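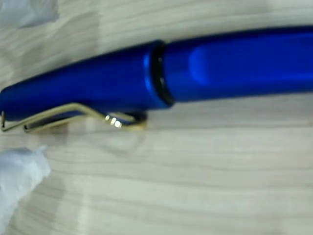 Stationery | Long Reads

The slow return of the fountain pen

Clarnirley has one pen shop, and it is on a side street between a dry cleaner and a place that sells fish tanks. When it opened it stocked mostly greetings cards. Pens had a single glass cabinet near the till. Now the cards are on one spinning rack by the door and the rest of the shop is pens, ink and paper.

Most of the people who come in are buying for themselves. A fair number are under thirty and did not use a fountain pen at school. They have jobs that involve typing all day and they want something to write with in the evening. Some keep a diary. Others copy out recipes, or write letters to one friend and get one back every month or so.

The cheapest pen in the shop is £22 and it sells steadily. It has a steel nib and takes cartridges, and it will do everything a beginner needs. Above that the prices climb quickly. A gold nib pushes the cost up more than anything else, and the difference on the page is smaller than many buyers expect. Gold can feel a little softer under the hand. Plenty of steel nibs are just as smooth, and a badly adjusted gold one will scratch like any other.

What matters more is the width of the line. People with small handwriting are usually happier with a fine nib, and those who write large can go up to a medium or a broad. Makers don't agree on what these words mean, so a fine from one firm may be wider than a medium from another. The shop keeps a pad on the counter for trying them, and it is full of the same few words: the customer's name, the name of the town, "hello".

Ink is where the money goes after that. The shop lists 172 colours, of which perhaps a dozen sell every week. Blue-black is still ahead of all the others. Estitz, a small ink maker that supplies several independent shops, has added greens and browns in the past few years, and its bottles are now sold half full for people who like to change often. A bottle lasts far longer than a box of cartridges, but it has to be used with a converter, the small tube that draws ink up through the nib.

Paper catches people out. Ordinary copier paper soaks up ink and the lines spread into little feathers. Notebooks sold for fountain pens have a harder surface, though the ink takes longer to dry on them, which is a nuisance for left-handers. Lumanlan makes a pad with a slightly rough finish that dries faster, and many left-handed customers settle on that.

Care is simple. Rinse the nib in cool water every few weeks, more often if you change colours, and leave it to dry on a folded cloth overnight. Don't use hot water. A pen that has been left in a drawer for years will usually write again after a long soak, and the shop does this for older pens each June at no charge. Last summer it took in 227 of them.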